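Trilora Shelf Kit – equipment for reach-in pick and place research

Product page of Jastance. Last change of this page: 21/12/2023

Status: available to order
Delivery: from February
Used with: Dromik control software, version with head camera input

What the kit is for

The Trilora Shelf Kit is made for laboratories which study how a robot arm takes small things out of a shelf with many compartments, and puts them back. Most table-top benchmarks let the hand come from above. In a shelf this is not possible. There is a board over the object and a divider at each side, and the wrist must go in first with little room to turn. We wanted a setup where this difficulty can be repeated on different days and by different groups, and where the results can be compared.

The kit grew out of our own experiments on learning from demonstration. An operator guides the arm, the cameras and the joint positions are recorded, and a policy is trained on these recordings. The shelf is white on purpose. A white board gives few features to the depth estimation, and the shadow of the fruit is sometimes the best hint for where its lower edge is. Methods which do well on colorful tables often lose accuracy on it.

The objects are fruit of different shape and color, and each stands alone in its compartment at the start of a trial. Which compartment it gets is drawn by the software before the trial.
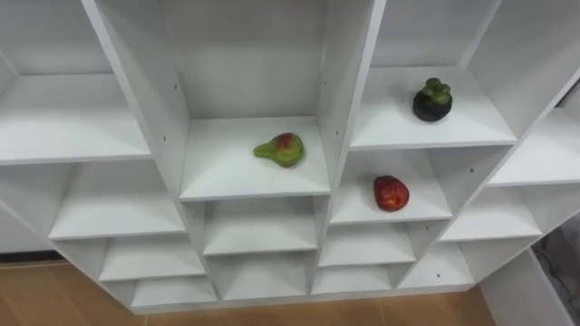

The side position counts also. An object near the front edge can be touched too early by the lower finger, and an object near the back asks for a longer reach, so that the wrist comes close to the board. In our protocol the operator does not correct the object after placing it. If it rolls a little, it stays where it rolled, and the final position is written in the log by hand.

What you receive

Shelf panels, white, with pin holes for moving the boards
Set of fruit objects, replacement pieces can be ordered
Red basket for the drop-off part of the task
Placement sheets, printed and as file
Demonstration set on disk, 400 recorded trials
Evaluation scripts for Dromik

The arm, the gripper and the cameras are not included. The recordings were made with a two-finger gripper. A gripper with a wider body can be used, but please measure it first against your lowest compartment.

The method we propose

We train in two stages. In the first stage the policy sees only the approach, from the rest position until the gripper has passed the front edge of the board. In the second stage it sees the grasp and the way out. The two parts are joined afterwards with a short overlap of 12 steps. When we trained everything in one piece, the policy was good in the open space and became unsure exactly at the front edge, where the view of the head camera is partly hidden by the arm itself.

With 100 demonstrations the joined policy already came near to the result which the single policy reached with the full set. We do not give this as a general law. It was measured on our shelf, with our light and with one operator. But the direction was the same in all repetitions, and the groups who tested the kit before sale saw the same tendency.

The most frequent error is still on the way out. The fingers hold the object well, then the back of the hand meets the board above and the object is lost. A slower exit helps partly. We think that a better answer is to let the policy choose the height of the grasp with the exit already in mind, and a script for this is in the folder "exit" on the disk – it is not finished, please read the notes before you run it.

Setting up

Put the shelf against a wall and fix it there. The base of the robot should stand so that the arm can reach into the large middle compartment without full extension. Make the calibration again each time the base was moved, also when it was moved only a little. Leave 20 minutes for the first calibration. Later it goes faster.
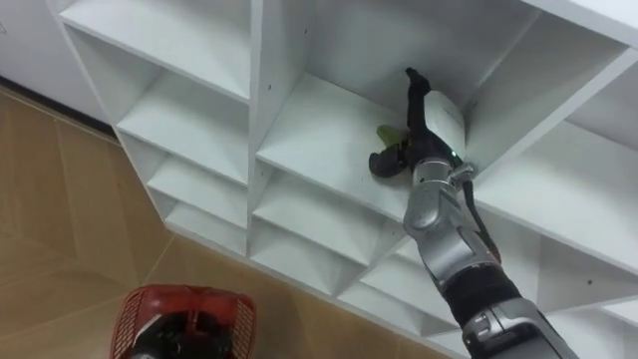 Degefa wrote to us after the test period that the two-stage training was easy to repeat, but that the overlap should be longer for a slow arm: with our value their gripper stopped for a moment at the front edge, and sometimes it went back. They asked also if the fruit could be exchanged for boxes and bottles, as their own interest is in stores.

For the first point, the overlap is now a setting in the script and can be changed without training again. For the second, other objects work with the placement sheets as long as they fit one compartment. The demonstrations on the disk contain fruit only, so for boxes new recordings are needed.

Orders and questions

Please write to Jastance with the name of your arm and gripper, and the inner height of the room if it is low. Universities receive the evaluation scripts with source code. Returned kits are accepted if the panels were not drilled.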